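Linen Notes: Sorting and Folding on the Bed

Residents at Skavham and Morkside asked for one sheet on folding clean clothes where no table is available. Most rooms in both buildings are too narrow for a folding table, so the bed has become the usual work surface. The points below replace the January version.

Make the bed first. A fitted or well-tucked sheet gives a flat base, and a textured weave holds a folded stack better than smooth sateen, which lets it slide toward the edge each time someone sits down. Pull the sheet tight at the corners before putting anything on it. Blankets and comforters should come off; they are too soft to press a crease against.

Work from one side. Sit at the edge, keep unfolded pieces within reach, and build stacks toward the middle of the mattress. Stacks near the edge tip when weight shifts. A shirt folded in thirds lengthwise and then in half comes out about 20 cm wide, and three of these fit side by side in the standard drawer, which has an inside width of 169 cm at Llewellyn but is considerably narrower in the other two buildings. Measure before choosing a fold.

Keep whites apart from colors until they are put away. Lint transfers in the pile as well as in the dryer, and white cotton picks it up quickly. Anything still damp at the seams goes back on the rack.

Stack height matters more than stack count. Above 3 or 4 heavy items, the bottom piece takes a hard crease along the fold line. Light T-shirts can go higher. 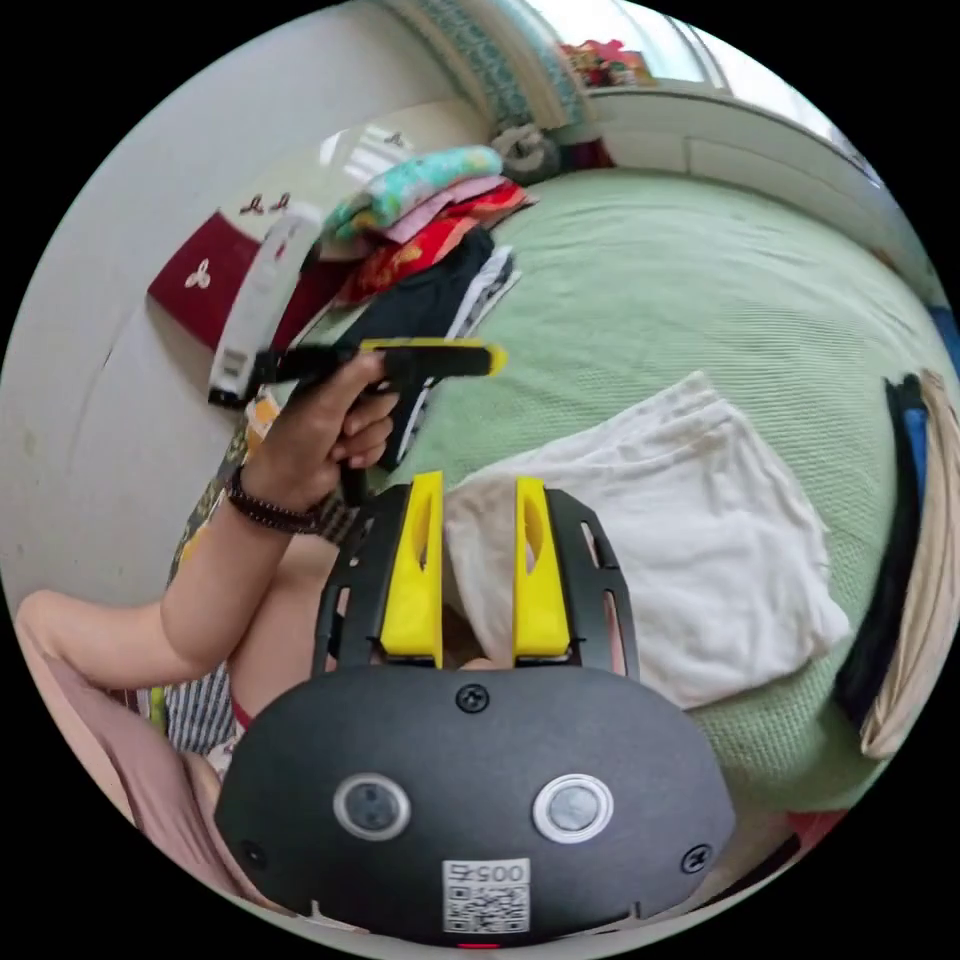 A reader at Morkside disagrees with the advice on sitting. Standing at the foot of the bed, she writes, keeps the mattress level, and her stacks have stayed upright since she changed over. She also folds towels last, as they are bulky and take up the space needed for shirts. Both methods are acceptable on a firm mattress. On a soft one, standing is the better choice.

Trasia drawer dividers are still available from the Llewellyn linen room in the 50 cm length only. Shorter ones are on order.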